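Chapter 7
Rugs: Getting the Size Right Before You Fall in Love

I bought my first real rug on a Saturday, in a hurry, with a tape measure sitting in my coat pocket the whole time. It was a gorgeous thing, rusty red with a faded border, and when I unrolled it at home it looked like a bath mat that had wandered into the living room. The sofa didn't touch it. The chairs didn't touch it. I kept it for four years anyway (stubborn!) and every one of those years the room looked like it was waiting for the rest of the furniture to show up.

So we're going to start this chapter with size, and we'll get to fiber, pile and pattern after that. I know color is more fun. You've just finished two chapters on color, though, and you can spare me a few pages of arithmetic.

Grab the floor plan you drew in Chapter 2, the one for the Rirnley apartment. The living room in that plan has 206 square feet of floor, and the front door opens straight into it, so whatever you choose has to stay clear of the door swing. Pencil in the sofa and both armchairs where you had them. Now draw a rectangle that reaches under the front legs of all three pieces. That's your starting size, and I'd bet it's bigger than the one you had in mind.
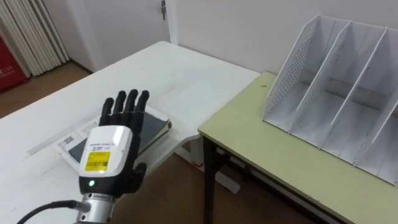 Once you have that rectangle, leave a border of bare floor between it and the walls. I like a foot or so in a small room and more in a large one — you'll see me break this rule in the Warkuvitz house later on, where the hallway is so narrow that a skinny border just looked fussy. Tape the outline on the floor if you're working in a real room. Live with the tape for a couple of days, walk across it with groceries, open every door.

Then there's money. A big wool rug can run to 4000 dollars without even trying, and plenty of clients will go pale when you say so. For the Rirnley living room I've given you a rug budget of 1095 dollars, and that has to cover the pad too. It can be done! We'll look at flatweaves, at layering a small patterned rug over a large plain one, and at having broadloom carpet cut and bound to order, which is my favorite trick in this whole book.

Terms you'll meet in this chapter: pile, flatweave, binding, broadloom, rug pad, runner, field, border.

Before you read on, measure one rug in your own home and write down which furniture legs sit on it and which don't. Keep that note handy for the first exercise.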